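18 December 2018

Bench clear-out, foam table, day two. Notes so the next person doesn't have to start over. 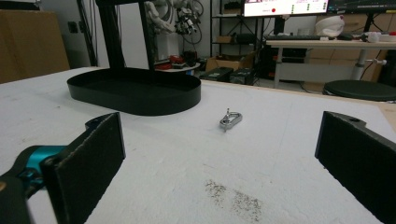

*Foam table with the oval tray and the small silver carabiner. Grit still to be swept.*

Started with the table because everything else gets put down on it. Lifted the odds and ends off yesterday and left the big black oval tray where it is, in front of the stand. The tray is the right size for a morning's worth of small parts and the low walls mean you can sweep a hand across it without catching a knuckle. I'd like it to stay there as the sorting tray and stop being the place where people leave tape ends.

The foam top is getting tired. It is worn in patches and the speckling doesn't come off. Tried a damp cloth, then a damp cloth with a drop of dish soap. Soap lifted the greasy marks by the near edge and did nothing for the rest. Did not try solvent. The last time we put solvent on a foam top (the Morach bench, in May) it went tacky and held every bit of lint in the room until we threw it out. Don't do that again.

Gray-brown dust near the front edge: I want to know where this comes from. I have swept that spot before and it comes back. Guesses:

- drilling. The last lot of Ovau brackets was drilled at the other bench but carried over here to be deburred.
- cardboard. Boxes get cut open on this table. Cardboard dust is paler than this, though, and softer between the fingers.
- shoes and case bottoms. People put the cases up on the table to unpack them.

Most likely the cases. Rule from now on: cases get opened on the floor. If you need the table, wipe the bottom of the case first.

Swept with the soft brush into a sheet of paper. The hand vac pulls at the foam and leaves a ring, so brush only.

**The carabiner**

Small, silver, metal. Not load rated as far as I can find, no marking I could read without the loupe, and the loupe is missing (see below). It is not one of the 7 we bought for the hanging cable runs, those are all accounted for on the rail. Might have come off the Grernham key set, might be off somebody's bag. Checked the gate: opens, springs back, a bit gritty at the pivot. One drop of light oil, worked it a few times, wiped it off. Better.

It goes on the hook by the door with a paper tag on it until the end of the week. After that it goes in the small hardware drawer with the split rings. Do not hang anything heavy from it. If you need to hang something heavy use the big ones from the rail and sign for it.

**Shelves**

The black shelving unit was the second job. Took the boxes off one shelf at a time and put them back the same way round, label out where there was a label. The cardboard box on the lower shelf was the worst of them. Under the packing paper I found:

- two power supplies, tested, one good, one dead. Dead one is in the e-waste bin.
- a bag of cable ties, mixed lengths, brittle. Binned.
- the Yang manual we reordered last year. We now own two. Keep the clean one on the shelf; the other can live at the bench and get oily.
- rubber feet, loose, in an envelope marked "feet". Back in the drawer.

Broke up the packing paper and used the same box again for spare fixtures. Wrote FIXTURES on two sides with the fat marker. Please use the box for fixtures.

One shelf clip is bent. The shelf sits level if you don't push down on the left corner. Replacement clips are on the list. Until they come, light things only on that side.

**Cases**

Both black equipment cases stay on the floor in front of the shelves. I know it means stepping round them to reach the lower shelf. There is no better place until the wall rack goes up, and they get dropped when people carry them back and forth. Checked latches on both. One latch is stiff and needs a thumb and some patience. Foam inserts are fine. Silica packs are old in both, swapped for new, old ones drying on the radiator.

**Large cardboard box by the wall**

Left it alone. It holds the return packing for the Grernham order and we need it until the order is signed off. Keep the outlet beside it free. I moved the box over a hand's width so a plug can go in without bending the cord. It tends to creep back when people lean on it, so there is a strip of masking tape on the floor now. Box stays behind the tape.

**Small table behind the stand**

Did not get to it. It has a lot on it and I don't know what half of it is for. If any of the red and black stuff is yours, take it or tag it before the next clear-out. Untagged things go in the gray bin for a month and then get sorted by whoever is least busy.

**Stand**

Wiped both posts down. The thicker one had old tape glue at hand height, came off with a fingernail and warm water. Checked the base bolts with the 8 mm key, one took a quarter turn, the others were tight. Marked the heads with paint pen so we can see if they move.

**Missing**

- loupe
- short steel ruler
- lid for the screw organizer
- the good scissors, again

**To order**

- shelf clips
- foam sheet for the tabletop. Measure first. Last sheet came short and we ended up with a seam right where you want to work.
- light oil, the bottle is nearly done
- paper tags, with string already on. The ones without string never get used.

Part number on the old foam sheet's invoice ends in 205. The supplier may have changed it, so check the thickness against a scrap before paying. The scrap is taped inside the cover of this notebook.

**Next time**

Small table first, while there is still energy for it. Then the drawers under the other bench. Sweep the foam table front edge again before starting and note how much has come back with the cases kept off it. If it is the same amount, it isn't the cases and I'll look at the ceiling.

Stopped at half past four. Brush and pan are back on their nail.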